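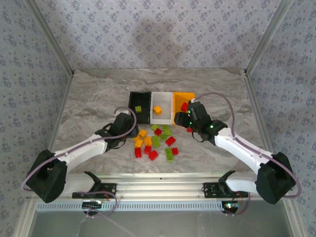 *Three bins and the pile in front of them.*

## Does sorting blocks by color save any time, or is it just for looks?

**Laimutė Navickas**, posted 2/16/20

Every storage article I read says to sort building blocks by color. One bin per color, kids learn their colors, cleanup takes a minute, everyone is happy. I have my doubts. I'm trying it anyway because my husband Urmas bought the bins before we'd talked about it.

We have the chunky plastic blocks, not the tiny ones. The whole lot is 349 pieces, most of it in a tote in the closet, and I only put out a small heap at a time. Red, lime green, and the third color, which two people in this house can't agree is orange or yellow. The bins are black, white and orange. You can see my first problem. Only one of them looks anything like a color we own, and I've got green going in the black one and the orangey ones going in the white one, which leaves red for the orange bin. I keep having to stop and think.

My second problem is that I don't see what we get out of it. When my daughter builds, she wants a long one or a sloped one. She has never once asked me for "a green."

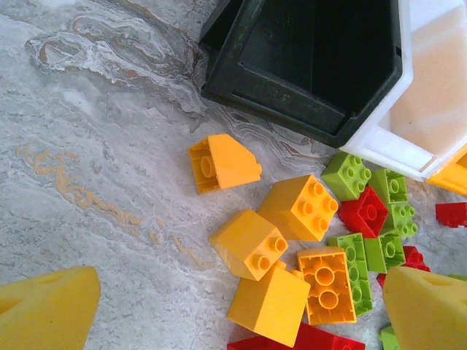 The bins are pushed right up against each other, and I don't know if that's a mistake too. Blocks that miss one bin end up next to it or partway under it and then I have to lift things to get them out. Would spacing them help, or would I just have more gaps to lose blocks in?

So, two things. Has anyone stuck with sorting by color for more than a month? And if you did, did you match the bins to the blocks? I don't want to buy more bins to fix the bins. Please don't send me a link to a label maker.

---

**Craig Halliday**

Match the bins to the blocks. Red bin for red, green bin for green. It's a lot easier.

---

**Joyce Makokha**

Well, yes, but she just said she doesn't want to buy more bins.

Laimutė, I ran a toy shelf at the Grikivier play center for a few years and we sorted by color the entire time, so I guess I count as someone who stuck with it. I still wouldn't tell you it saves time. Dumping everything into one bin is faster every single day of the week. What color sorting gave us was a job that the smaller kids could do without asking a grown-up, and they liked it. If your daughter doesn't enjoy the sorting part, I can't see much reason to keep going.

If you do want to keep going, here's what I'd change, and none of it costs anything:

- Put red in the orange bin like you're already planning, but move the orange/yellow ones somewhere permanent and never switch them again. The mismatch matters less than changing your mind about it. Ours never matched either.
- Drop one block of the right color in each bin before you start. Kids copy what's already in there. I trust that more than any label.
- Leave a hand's width between bins. You'll lose blocks in the gaps, sure, but you can see them and pick them up. Touching bins have to be moved.
- Start with the color you have the fewest of in the heap. The pile looks different quickly and that keeps a small kid interested. Sometimes. I wouldn't bet on it.

We had Skivholm trays at the end and I didn't find them any better than the old dishpans.

---

**Vaida Pärn**

I'll disagree with both. Sort by shape or don't sort. Your daughter already told you how she looks for pieces. We did color for 4 weeks and what I had at the end was three bins that each needed to be dumped out to find one sloped brick. So the same mess three times.

Now it's specials (slopes, anything odd) in one bin, long ones in another, and all the plain ones in the third. It isn't tidy to look at. The plain bin fills up way before the others and I don't have a fix for that. My sister in Trarberg has 511 pieces in one laundry bag with a drawstring and her kids build just as much as mine do, so take my system with some salt as well.

I'd also be careful with the "they learn their colors" line. Mine knew them from socks.

---

**Laimutė Navickas**

Thanks, both. Trying Vaida's way first since the specials are what she asks for. I'll leave gaps between the bins. Urmas says it's orange.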